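Sourdough in a Shared Kitchen: Does the Flour Matter More Than the Clock?
Student project report, Varkthorpe College, Food Studies option

I picked this topic because my first four loaves were bricks. My aunt bakes every weekend and swears that flour is everything. My project partner, Xiong, had read that time and warmth do most of the work. We wanted to find out which of them our bread would agree with, so we spent most of August baking.

We kept one starter going the whole time and fed it every morning at 8. Each loaf used the same amount of water and salt. The only things we changed were the flour and the length of the first rise. We had two flours: a plain white bread flour from the supermarket, and a stoneground one from the Gurnon mill, which smells wonderful, a bit like hay, and drinks up water like you wouldn't believe! 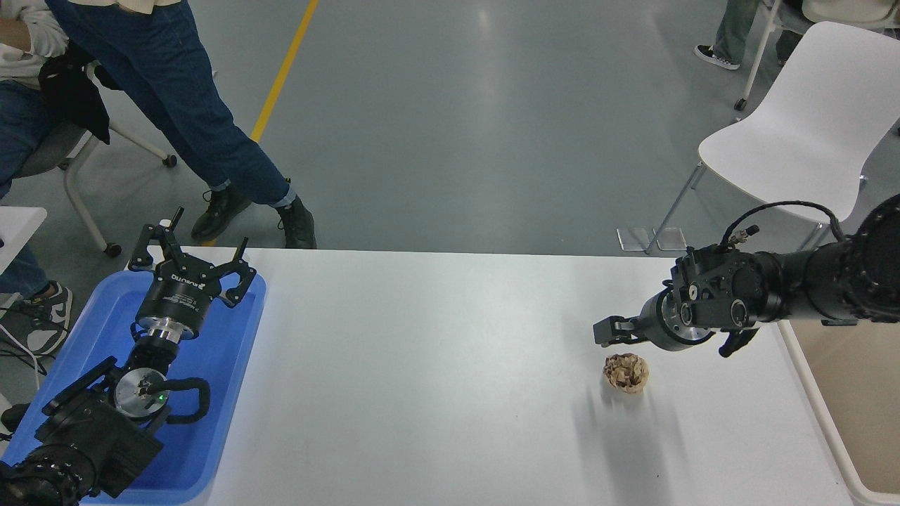 White table and blue tray.

For every flour we tried a short rise of 4 hours and a long rise of 6. We marked the side of the jar with a rubber band so we could see how far the dough had climbed, and we wrote the kitchen temperature down at the start and the end. After baking, each loaf cooled for an hour before we cut it. That was the hardest part of the whole project. Then we measured the height at the tallest point with a ruler and a skewer.

The long rise won with both flours. The white loaves went from flat and tight to properly round, with big uneven holes, and the tallest one we made was a long-rise white. The stoneground loaves never got as high, but the difference between short and long was even easier to see. The short ones were gummy in the middle and the long ones sliced cleanly. So Xiong was right about the clock, at least in our kitchen.

Taste was another story. We cut samples into small squares, put them on plates with numbers and asked 40 people to pick a favorite. Almost everyone who liked a strong crust went for the stoneground, long rise. People who wanted it for sandwiches went for white. I had expected one clear winner and was really happy not to get one, as it gave us so much more to talk about.
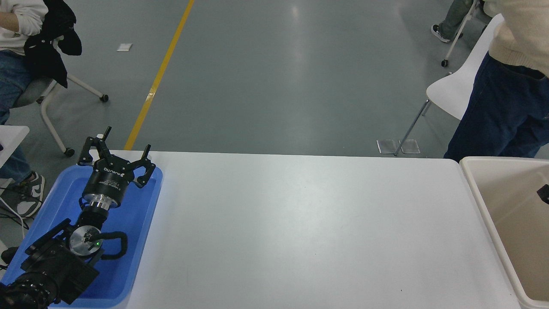
One thing we would change is how we handled temperature. The kitchen was a lot warmer in the afternoon, so a loaf started after lunch got a head start on one started at breakfast. We only noticed this when two loaves from the same recipe came out looking like strangers. Next time I would start every dough at the same hour, or keep them all in a cooler with a bottle of warm water.

We also lost one loaf completely. It stuck to the cloth, we had run out of rice flour, and by the time we had scraped it free there was no air left in it. We baked it anyway – it made very good croutons – but its height is left out of the results.

I'd love to carry on with rye. Haf Wogan, our teacher, lent me her notes on rye starters and they are full of crossed-out lines and exclamation marks, so I can tell it's going to be fun. I also want to try an overnight rise in the fridge – the oven was booked every evening, so we never got the chance.

Contact: Food Studies office, Varkthorpe College | © Varkthorpe College | Back to top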